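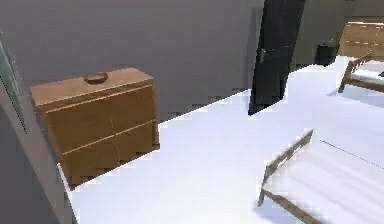

4. Running the rooms before you run the robot

Revised Sep 28, 2025. Applies to the Rerner mobile base with the single arm, as built on the Dreltwood shared bench.

Godeck, the simulator we use, will give you a furnished house and a robot that drives around in it. It will also give you more confidence than you have earned. Use this section to find mistakes in your build files. Do not use it to decide that the real machine is ready for your kitchen.

Before you start: finish section 3, including the wheel measurements. The drawing that came with the wheels is not good enough. Measure them yourself.

4.1 Load the house and check the camera

1. Open Godeck and load the furnished house with physics paused.

2. Place the robot in a bedroom and open the robot view. A low dresser with a bowl on top makes a good first target, as long as there is open floor in front of it.

3. Set the camera height in the build file to match your mast. Ours is 100 cm. Measure from the floor to the lens, with the robot standing on its wheels and the battery in.

4. Save one still and look at it at full size. Jagged edges along the furniture are normal at our settings. A tilted floor is a wrong mount angle, so go back to section 3.

Note: Leave drawers alone for now. If you can't see a handle or knob on the front, your gripper has nothing to aim at, and the simulator may still let you "open" the drawer with a script command. A drawer opened that way proves nothing about your arm.

4.2 Doors

5. Drive up to a door that has a lever handle and stop with the handle in view. Keep the speed limit at 60 percent or lower.

6. Check the distance reading to the handle, then to the door panel beside it. If both come back identical, the depth setting is off.

7. Try the approach from the other side as well. The arm reaches farther to one side than the other, whatever the build sheet says. 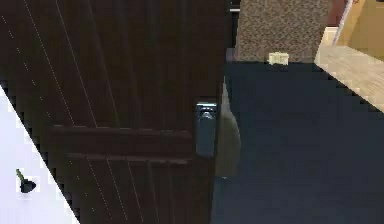 Gitau Rashidi wrote on the bench sheet that the door routine ought to be dropped altogether, as simulated hinges are far too kind and people come away thinking their wrist motor is stronger than it is. I agree about the hinges. The routine stays in because it catches bad approach angles, and a bad angle costs nothing on a screen.

CAUTION: Do not copy grip force values from Godeck into the real controller. Start from the low value printed in section 6 and work up with a hand on the stop switch.

Note: The floor friction number is a guess by whoever made the room. A dark floor and a pale one may carry the same value. Look it up in the room file before you blame your wheels.

4.3 Corners and blocked views

8. Park the robot so that a wall hides part of the room and a large piece of furniture shows past the edge of it. A wardrobe is fine.

9. Start the mapping run and let it go for 280 seconds. Do not steer.
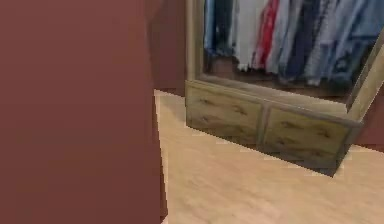
10. Stop the run and open the map. Space behind the wall should be marked unknown. If it is marked free, the map builder is filling in what it would like to be there, and your robot will drive into it sooner or later.

11. Check how the map treats hanging clothes. Mine keeps turning a row of shirts into a solid block, which I can live with. A setup that reads clothes as open space has to be fixed before you go on.

12. Repeat steps 8 to 10 with the Heinonen sensor driver switched off and compare the maps. Josphat Ndung'u gets almost no difference between them on his build. I get plenty on mine, and neither of us has a good explanation yet.

4.4 When to move on

Go to section 5 after 2 clean runs in a row from different starting spots. Save the log from each one. You will want them in October, when the next Godeck update changes the defaults and your old settings stop making sense.

If a run fails and then passes with nothing changed, count it as a failure. Write down the starting position and run it again from there.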